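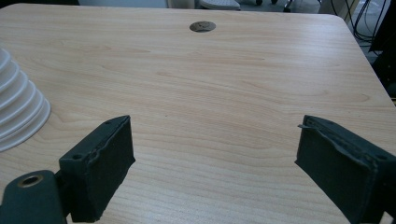
Light wood tabletop with a round cable grommet

Forum > Paranormal & Urban Fantasy > Reader Reviews
Thread: Vesen, book one of the Okby vampires. Does it get better?

marginalia_moth
Posted September 2021
I'm on chapter 19 and I need somebody to tell me if I should keep going. The blurb promised a funny college vampire romance. What I have so far is a heroine who trips over things and a love interest who stands in doorways. They've had one real conversation and it was about parking. I picked this up because three different blogs swore it was the best thing since the Illetti books, and I don't see it. Did they all get free copies?

gravelpit
Yes, keep going. The slow start is on purpose. She can't trust him yet, so you can't either. Once they leave campus for Okby it's a different book.

marginalia_moth
People say "on purpose" about every slow start. How far in is Okby?

gravelpit
Chapter 23, I think? My copy is at my sister's.

tin_lantern
I finished it and I'm with the OP. Okby is a nice setting (the ferry, the shut-down cannery, the landlady who won't rent to anyone who eats garlic) but the plot still runs on people refusing to answer a simple question. He knows who turned her roommate. He knows by the costume party! He could have said so and saved us 54 chapters.

Also the rules keep changing. Early on vampires can't cross running water. Then they take the ferry. Someone asks about it and he shrugs.

hexandhollow
The ferry thing is explained in the second book.

tin_lantern
Then it isn't explained in the first one, and that's the one I paid for.

hexandhollow
Fair, but plenty of series do that. Illetti didn't tell us what the bells were until book 3 and this whole board loved it.

quillback
Illetti had bells you wanted to know about. I've read both and the writing isn't close. Vesen has maybe two jokes and the fangs one gets used over and over.

I'll say one nice thing — the roommate is great. She's dead, she's annoyed about it, and she still wants her half of the deposit. I would read a whole book about her.

marginalia_moth
The roommate is the only reason I got this far. Please tell me she doesn't vanish.

gravelpit
She doesn't vanish. No spoilers, but she gets the best scene on the ferry.

pocketful_of_rye
Jumping in to disagree with most of this. I thought the romance worked because they're both bad at it. Not every vampire has to be smooth. The parking conversation made me laugh, and it comes back at the end.

On the ratings, I checked and it has 2,783 of them. They can't all be free copies.

quillback
A lot of ratings tells me a lot of people opened it. Half the five-star ones I read were for the cover.

pocketful_of_rye
Have you looked at the cover, though

tin_lantern
It's a good cover.

hexandhollow
If anyone's doing audio, skip the Zaki edition. The narrator gives the love interest an accent that comes and goes, and there's a repeated paragraph in the cannery chapter. I wrote to them and got a form letter.

marginalia_moth
OK. I'll read to the ferry and decide there. If he shrugs at me I'm going back to my Illetti rereads. Second book isn't out until November anyway, so I'm not in any hurry to be convinced.

gravelpit
He does shrug. But read the page after it.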